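The Lollari Path: Surface, Edges and Who Gets to Walk There
Landscape Maintenance II, final project report
Rizwan Sultana
October 2019

1. Why a path

The assignment asked each of us to adopt "a modest piece of outdoor infrastructure" and get to know it. Other people in the class picked a footbridge and a pond with an actual heron. I picked a gravel path, partly on principle and partly because the bus stops next to it.

The Lollari path runs 1321 feet from the Marikar parking lot to the back gate of the Torar allotments. It was built to let gardeners bring wheelbarrows in without going along the road. It is now used by gardeners, dog walkers, kids on bikes and at least one man who jogs backward. My question was simple enough: is the surface holding up, and are the plants on either side helping or slowly eating it?

2. Method

I walked the path in June and again this fall, both times with a tape measure, a garden trowel and a notebook that did not survive the second visit. At every station I measured the width of clear gravel from plant edge to plant edge, pushed the trowel in until it met something firm, and wrote down whatever was growing within arm's reach. I also sat on an upturned bucket at the Marikar end for one afternoon and tallied people. I got 86 crossings, counting the backward jogger twice, once in each direction.

My original plan included a soil compaction test. The department's penetrometer was signed out to the pond group, who I'm told used it on mud.

3. The surface

The gravel is a pale mix, whitish gray with some beige, packed down but still loose on top. It is kindest in the first stretch out of the parking lot, where the path is at its widest. Past that, the ruts start. They are shallow, and you feel them more than you see them, unless you are pushing a stroller, in which case you hear about them from the passenger.

The color changes across the width too. The middle is lighter and the edges go darker where they meet the green stuff. My guess in June was that fine soil and leaf litter were working in from the sides. The trowel agreed. Near the edges I kept bringing up dark crumbly material mixed in with stone, and in the center I mostly brought up stone.
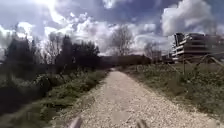

Loose gravel is not a failure in itself. A wheelbarrow copes with it and so do boots. The trouble comes for anybody with narrow wheels or a cane, and three of the gardeners I talked to said they had gone back to using the road for that reason. One of them said it in stronger language.

4. The edges

I spent most of my time on the left side as you walk away from Marikar, which has the more interesting argument going on. First comes a strip of grass, bright green and cheerful, running along the gravel. Behind it is a thick tangle of dark bushes and weeds, and behind that the trees. One of those is bare, with thin gray branches, and sits among neighbors that are very much in leaf. I asked at the allotments whether it was dead. Opinions were split and firmly held.

The grass strip turned out to be my favorite finding. Where it was wide, the clear width of gravel had barely changed between my two visits. Where the strip got thin, bramble had crossed it and was lying on the stones. So the grass works as a buffer, and mowing it right down to dirt, as somebody did near the Torar gate before June, is an invitation to the brambles.

5. Recommendations and cost

Cut the shrubs back once a year, in late winter, and leave the grass strip alone apart from an occasional high mow. Rake the center gravel outward into the ruts and roll it. Top up the worst stretch only.

I priced this with Tulaner, the yard that supplied the stone in the first place. A delivered load is $225, and the whole job with roller rental comes in under $2000 if the allotment members do the raking. I brought this up with several members and they all agreed that the other members should do the raking.

6. Limits

Two visits is not many. I never saw the path in heavy rain, when I would expect the ruts to show themselves properly. My tally was one dry afternoon at one end, so anyone who turned around halfway was missed or, worse, counted as somebody else. The width measurements depend on what I decided was "plant edge" that day — in June I was stricter.

Raw measurements are in Appendix A. The notebook is in Appendix B, what is left of it.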